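Home | Our Work | Get Involved | Newsletter | Contact

Wanted: Home Cooks for the Sturnen Community Recipe Book

Testers and storytellers needed, no experience required

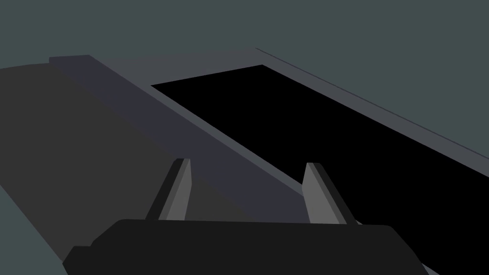 One of last year's testers wrote to us that she had signed up thinking it would be a nice way to use up her squash, and ended up on the phone with her aunt most evenings, arguing over how much nutmeg goes in a custard. She says she would do it again tomorrow, and that she still thinks her aunt is wrong.

We hope you'll feel the same way (about taking part, anyway, the nutmeg is up to you!). The Sturnen Recipe Book is now going into its second volume, and we are looking for 64 households to cook their way through the recipes our neighbors have sent in. They have come on index cards, on the backs of envelopes, and in one case on a very well-loved dish towel. Many of them say things like "bake until done" or "add flour till it feels right," and that is where you come in.

What you would be doing

Each household gets a packet of recipes in March. You cook each one at least 2 times, write down what you really used and how long it really took, and tell us how it came out. If it flopped, please tell us that too, in as much detail as you can stand. The cooks who sent these in have been making them for decades and may leave out the one step they do without thinking, so your flops are a great help to us.

We also ask you to jot down a few lines about who ate it and what they said. Some of the best pages in the first volume came from those notes, and we would like more of them this time.

Who we are looking for

Anyone in Sturnen or Ackroyd with a working stove and a bit of patience. You may be a confident cook or somebody who mostly makes toast. Families with children are very welcome, and so are people cooking for one, as we had far too few of those last time and the portion sizes showed it. We especially need households who bake bread, cook without dairy, or live with an oven that runs hot. Teenagers can take part with a parent's okay.

What you get

We pay back groceries up to $80 per household, so keep your receipts. Every tester gets a copy of the finished book with their name in the back, and a seat at the tasting supper at Hornirska Hall, which starts at 6 p.m. and tends to run late. The print run will be 1,000 copies, and whatever we make goes to the pantry shelf at Clorkero.

How to sign up

Send us a note with your name, how many people you usually cook for, any allergies, and a dish you could make with your eyes closed. You can also pick up a paper form at the Clorkero front desk and drop it in the box by the door.

Last updated: February

Contact us | © Sturnen Recipe Book | Back to top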